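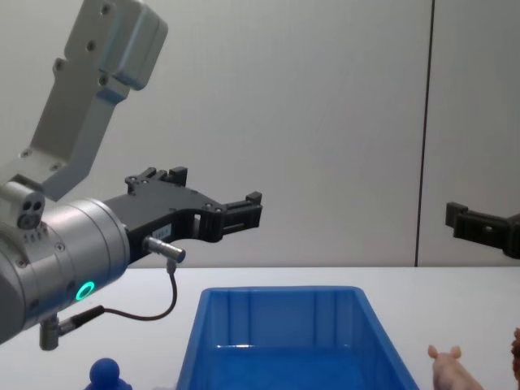 Lista: Casa y Muebles
Asunto: Re: ¿Sofá cama Moridik o Ceta para un salón pequeño?
Fecha: 10 de enero de 2021

¡Hola a todos!

Perdonad que conteste con tanto retraso, que entre las fiestas y la mudanza de mi hermana no he abierto el correo de la lista en semanas. Pego primero lo que se preguntaba, para que no haya que ir a buscarlo al archivo de noviembre:

> Buenas, lista:
>
> Estamos mirando un sofá cama para el salón, que hace también de
> cuarto de invitados cuando vienen mis suegros. Dudamos entre el
> Moridik de tres plazas y el Ceta con chaise longue. El Moridik nos
> lo dejan en 1.643 euros con el transporte incluido. El Ceta es más
> barato, pero el comercial nos dijo que la tela clara "hay que
> cuidarla" y no supo decirnos mucho más.
>
> El salón es estrecho y la puerta abre hacia dentro. ¿Alguien tiene
> alguno de los dos y duerme gente en él de verdad? ¿Merece la pena
> pagar la diferencia? ¿Y sabéis si desenfundan enteros?
>
> Gracias y un saludo desde un salón todavía vacío.

Pues yo tengo el Moridik desde hace casi dos años y mi hermana tiene el Ceta, así que algo puedo contar de los dos. Lo compramos en Hurness, en la tienda que está en el polígono, detrás de la gasolinera (la del centro solo tiene sillas y lámparas, no hagáis el viaje para nada como hice yo). Voy por partes, que si no me lío.

1. Dormir en él

El Moridik se abre tirando del respaldo hacia delante, sin quitar los cojines del asiento, y eso a las doce de la noche con los invitados bostezando se agradece muchísimo. El colchón es finito pero firme. Mi padre, que protesta por todas las camas del mundo, durmió cuatro noches y solo protestó por la almohada. En el Ceta hay que sacar la parte de abajo y levantarla, y queda una junta en medio que se nota si duermes solo y te pones en el centro. Mi hermana la tapa con un topper que guarda en el arcón de la chaise longue, y con eso va bien.
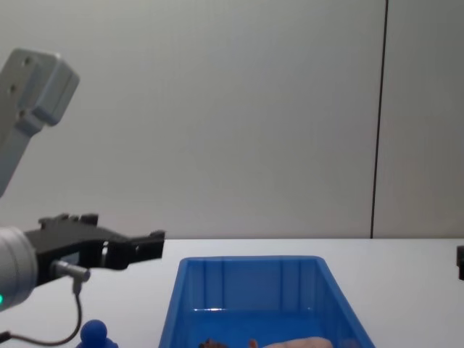 2. Medidas y puertas

Aquí sí que os pido que saquéis el metro antes de firmar nada. El Moridik viene en dos bultos y el grande es grande, grande. En nuestro portal no giraba en el rellano y tuvieron que subirlo a pulso por la escalera, con recargo. Preguntad cuánto cobran por eso, porque en el presupuesto no aparecía y me lo dijeron cuando ya tenía el sofá en la acera.

Si la puerta del salón abre hacia dentro, como decís, yo pondría cinta de carrocero en el suelo con la medida del sofá abierto, no la del sofá cerrado. Abierto se come medio salón. Nosotros acabamos cambiando la mesa de centro por dos mesitas con ruedas, y encantados, la verdad. El Ceta crece menos hacia delante, pero la chaise longue ya ocupa lo suyo todo el día, y en el de mi hermana no se puede cambiar de lado. Mirad bien qué mano pedís: derecha o izquierda se entiende mirando el sofá de frente, al menos en Hurness.
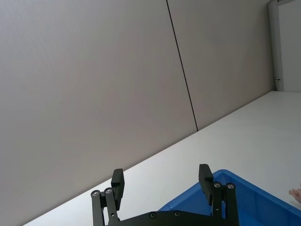
Pinza de dos dedos, en negro

3. La tela

El asiento del Moridik desenfunda entero, los brazos no. Las fundas las he lavado a treinta grados varias veces y han vuelto a entrar, aunque la última vez sudé un rato con la cremallera. El respaldo lo limpio con un paño y jabón neutro y a correr.

Lo del Ceta en claro... bonito es un rato, pero a mi hermana le duró impecable lo que tardó el niño en merendar encima. Terminó llevándolo a Tapicerías Yousafzai, que le hicieron unas fundas nuevas de chenilla gris por 408 euros. Quedaron preciosas, mejor rematadas que las originales, pero echad la cuenta, que con ese dinero añadido la diferencia con el Moridik ya no es tanta.
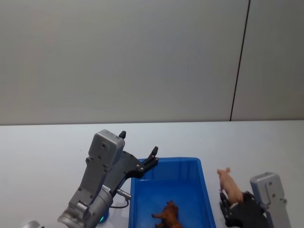 4. Precio y plazos

1.643 con transporte me parece un precio decente. Yo pagué algo menos, pero era el modelo de exposición y tenía un roce en una pata. Preguntad por ellos, que en enero suelen quitarse unos cuantos de encima. A mí me pidieron 300 euros de señal y el resto al recibirlo, y me dijeron un mes de plazo que se convirtió en dos y pico. Si vienen vuestros suegros en Semana Santa, pedidlo ya.

Y que os apunten por escrito el color con la referencia, no con el nombre. "Arena" y "piedra" en el muestrario son casi iguales y en tres plazas de sofá no se parecen en nada (a una vecina le llegó el que no era y anduvo semanas de llamadas).

Resumiendo mucho: para gente que duerme de verdad, yo volvería a comprar el Moridik. Para ver la tele tumbado y una visita de vez en cuando, el Ceta, pero en un tono oscurito.

Por cierto, pregunto yo también: ¿alguien ha puesto protectores de fieltro en las patas del Moridik? Las mías son redondas y estrechas, los adhesivos se me despegan cada vez que lo abro, y el parqué empieza a quejarse. He visto unos de silicona que van como un calcetín, pero no sé qué diámetro pedir ni si aguantan el peso con dos personas durmiendo encima.

Un abrazo a toda la lista, y ya contaréis qué elegís. ¡Queremos fotos!

--
Para darte de baja, envía un mensaje en blanco con el asunto BAJA a la dirección de la lista.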